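**Test Technician, Gripper Evaluation (fixed term, six months)**

Posted 8/23/18. Reference 1721.

Grimance is looking for a technician to run comparison tests of robot grippers on desktop computer disassembly. The position is at our Billosthorpe lab, 30 hours per week, and reports to Ettore Villa.

**Background**

The test program compares two gripper designs, Indero and Sartori, on the same task set. Each design is run through 34 tasks on open desktop towers: drive caddies, memory, cables, brackets and the CPU socket lever. The tower is placed on its side on a slotted aluminum table, and the start position must be repeatable between runs.

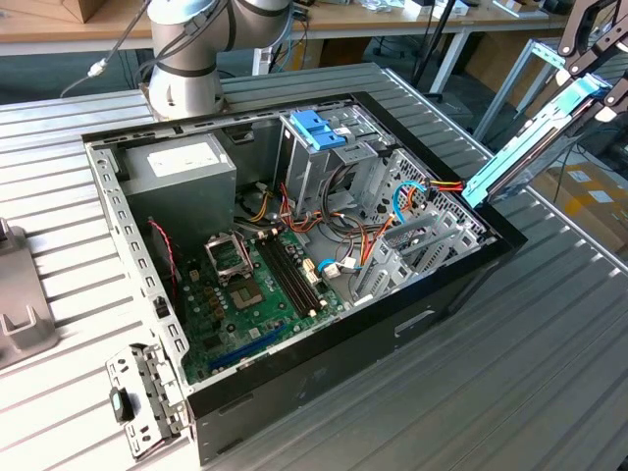

*Fig. 1. Gripper holding a drive caddy at the right edge of the case.*

**Duties**

- Set up the tower, fixtures and removed parts according to the task sheet.
- Run trials with both grippers and record outcome, cycle time and any operator stop.
- Change fingers and repeat the tool center point calibration after each change.
- Check camera alignment before every block of trials.
- Log damage to parts. Bent brackets and broken latches are scored separately from failed grasps.
- Keep the controller settings under version control. No setting is changed in the middle of a block.

Cable handling takes up a large share of the schedule. Power wires and SATA cables limit the approach angles inside the case, and the two finger shapes have to be tested against the same cable layout.

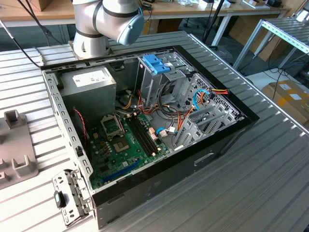

*Fig. 2. Arm over the rear edge of the case. CPU socket lever raised, side panel off.*

**Required**

- Two years of hands-on work with industrial or collaborative arms.
- Able to take apart and rebuild a desktop PC without instructions.
- Basic Python, enough to edit a trial script and read a log file.
- Careful written records.

**Useful**

- Experience with force-torque sensing or hand-eye calibration.
- Some knowledge of test statistics.
- CAD for small fixtures and finger pads.

**Conditions**

The contract starts in November. Hourly pay depends on experience. Work is on site, and remote work is limited to data review. Safety glasses and closed shoes are required in the cell.

**To apply**

Send a resume and one sample test report (two pages at most, confidential data removed) to Ettore Villa at Grimance, Billosthorpe. Put the reference number in the subject line. Selected applicants will be asked to do a practical exercise of about 30 minutes at the bench.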